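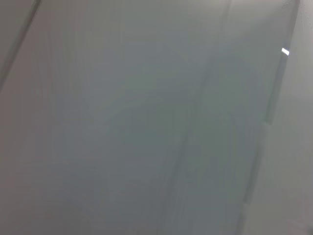
Gray surface up close, with a dark line across one corner. Stoltdale, December 2020.

We spent two hours at the Vundard works in Stoltdale, which makes panels for cabinets and shop counters. Kalliopi Karras from the finishing department met us at the gate and took us straight to the sample room.

Gray is what they sell most. The current card has 102 shades, and almost 50 of them are grays - some lean brown, some lean blue or green, and under the ceiling lights I had trouble telling neighbors apart. Karras checks every new batch by the window first and then under the lamps.

The matte finishes are kept on a separate rack. We were asked to handle them by the edges.

After that came the cutting hall, where it was too loud to ask much. A normal shift gets through 400 panels. Most go by truck to the Koutsoukos warehouse in Granach.

Parking is on the left past the gate. The next visitor day is in April, and you need to sign up at the front office.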